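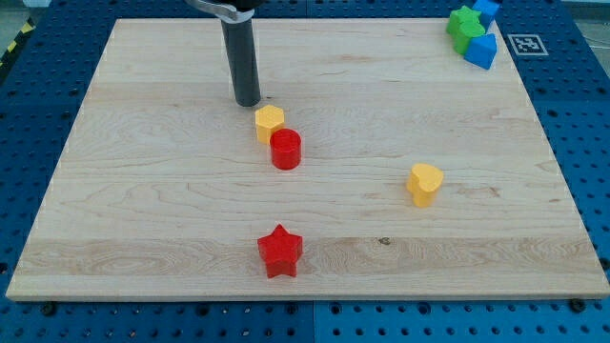

The Patience of the Second Hand

Jummai Aliyu holds the controller close to her stomach, with both elbows pressed to her sides. She learned this posture in her first week at Jultach, when her shoulders hurt every evening. Now she can work a whole morning this way, and her thumbs move so little that a visitor may think she is only waiting.

She is teaching. Her student is a robot arm that ends in a plain gray cylinder, and the lesson is pushing. Small colored blocks stand on a board of pale wood: stars, a heart, a house, a cylinder, a hexagon. The arm cannot pick them up. It can only lean on them from the side, as a person moves crumbs with one finger.

"People ask me why we don't give it a hand," she says. "But pushing is more difficult than holding. When you hold a thing, it goes where you go. When you push it, it has its own opinion."

A round block rolls its side along the tool and slips away. A star catches on one of its points and turns. A heart can be pushed straight only if you find the right place, and the place is different for each direction. Aliyu knows these habits the way a baker knows her oven. She cannot always explain them, and this is the reason for her job. The computer that records her movements does not ask for an explanation.

Each lesson begins with one sentence on a screen, for example "bring the yellow heart to the red star." She does it, she presses a button, and the next sentence comes. One recording is called a demonstration. On a good day she makes 127 of them. On a bad day she makes 40, and she goes home with a headache.

The project has the name Bedeck, and it started last April in a former printing shop on Solberg Street. Vicente Villalba, who leads it, worked before with factory arms, where every motion was written line by line. He speaks about that time without regret.

"In the factory, the part is always in the same place, or somebody gets an angry telephone call," he says. "In a kitchen nothing is in the same place. I cannot write a line for every spoon."

So his team shows the robot and does not write to it. In the beginning they tried to lead the arm by hand, with a person holding the tool and walking it through the motion. It worked well for slow tasks. But the person's body often hid the blocks from the camera, and the arm was heavy to pull. After 2 months they changed to remote control.

The surprise for Villalba was how much of the teacher goes into the student. Aliyu likes to go around a group of blocks and approach from the far side. Another operator pushes directly through the middle and repairs the disorder later. When the robot was trained on the recordings of both, it sometimes stopped between the two ways, like a guest who does not know which door to use.

They discussed giving everybody one style. Aliyu was against it. Now the operators also record their mistakes, and especially how they come out of them. She lets a block go too far and brings it back. She finds these the most tiring, because a false mistake looks false.

In the last test before my visit, the robot tried 100 sentences by itself. Villalba did not want to tell me the result, only that he slept better than after the test before. Aliyu watched a part of it from her chair. At one moment the arm went the long way around a group of blocks and came to the star from behind.

"That one is mine," she told the person next to her, and went back to her next sentence.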